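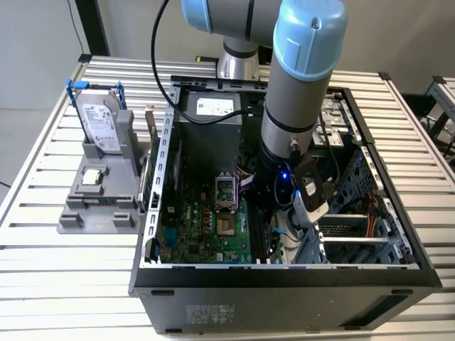

Skitum bench notes: retired desktops, February intake

The February intake came to 1,159 machines, most of them office towers from the Rumier site closure. Sorting is finished and board-level work has started.

Order of work is unchanged. Lay the tower on its side, remove the side panel, and check the power supply label against the intake sheet before touching anything else. Memory comes out next, then the processor. Raise the load plate fully and lift the chip straight up. Do not slide it.

An open socket is the weak point of the whole job. The pins bend under very light contact, and straightening them takes about 5 minutes per board when it can be done at all. Keep drive cables and loose screws clear of the area while the plate is up. If the board is going to Pidico for resale, close the plate and fit a cover before the tower leaves the bench - boards that arrive uncovered are graded as scrap.

Drive cages stay in the chassis unless the rails are damaged. Yellow and red power leads should be left routed through the bays, not cut back.

Socket covers are running low. The Tomić order has been split into two deliveries, the first due before the end of the month. Until then, reuse covers from scrapped boards after checking the clips for cracks.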